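I finally opened up the old office desktop this weekend. It has been sitting under the desk since I took it home from my last job, when the Inolbridge office closed and they let us keep the machines for 22 dollars each. It still worked fine for email and spreadsheets. It had gotten loud, though, and it was filling up. Ayana does her bookkeeping on it two evenings a week and she had started closing the door on it.

The plan was simple. Clean out the dust, put in a bigger drive, and decide whether the rest was worth keeping.

## Before opening it

I backed everything up first. The old drive had some 800 files in the main documents folder, most of them scans of receipts that could have been thrown out years ago. I copied them anyway. The backup went onto the external drive overnight and I checked it in the morning by opening a handful of files at random. All of them opened.

Then I shut the computer down, pulled the power cord, and held the power button in for a few seconds. I took the keyboard, monitor and network cables off the back and put a strip of masking tape on each one with a label. It felt a little silly for so few cables, but the last time I skipped it I spent ten minutes on my knees trying to work out which cable went to which monitor.

I carried the case over to the table by the window and laid it on its side. The cover came off without much of a fight once I remembered which way it slides.

## What's in there

I am used to tower cases with a lot of empty air in them. Office machines are different. Everything is packed in close, and the power supply takes up a good part of the room.

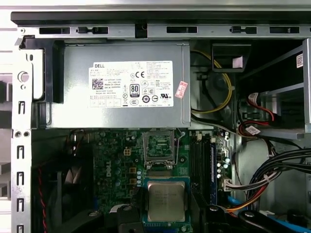

*The Dell power supply, label side up, with the 80 PLUS logo in the middle.*

I left the power supply where it was. My friend Darragh Foley had told me to write down what the label says before buying anything for the machine, so I copied it onto the back of an envelope. A power supply is one part I won't open up under any circumstances. If it dies, I'll replace the whole thing or replace the computer.

The dust was worse than I expected. There was a gray mat of it over the fan and more in the corners where the metal folds over. I took the case out on the back step for the canned air and did it in short bursts, holding the fan blades still with a finger. After that I went over the edges with a dry paintbrush, the cheap two-inch kind. I wiped down the cover with a damp cloth and let it dry while I had lunch.

## The drive

I bought the new drive used from Adi Osman, who runs the repair counter at Tsegaye. It was well under 100 dollars and he had already tested it. He also gave me a small bag of screws, and I'm glad he did, as I dropped one of the originals and it went straight down the heating vent.

Getting the old drive out took longer than putting the new one in. The data cable had been routed under two others and I didn't want to pull on anything. I took pictures on my phone before each step so I could put it back the same way. The connectors on these are stiff. I wiggled them a little from side to side and kept my fingers on the plastic, not on the wires.

The new one went in, I plugged it up, and I put the cover on with the case still on the table. I'd suggest testing at that stage. Don't crawl back under the desk and hook up every cable until you know it starts.

It started. Restoring the backup took most of the afternoon.

## Is it worth it

For us, yes – mainly because we don't ask much of it. Ayana looked at new computers last month and the one she liked was close to 2000 dollars with the monitor. We don't need that right now. It's quieter than it was, and the bookkeeping program opens faster.

I may add memory in April if I can find the right kind secondhand. The old drive is in a drawer with a label on it that says what it is and that it still works. I'll wipe it once I'm sure nothing is missing from the copy.

The tape is still on the cables. I think I'll leave it there.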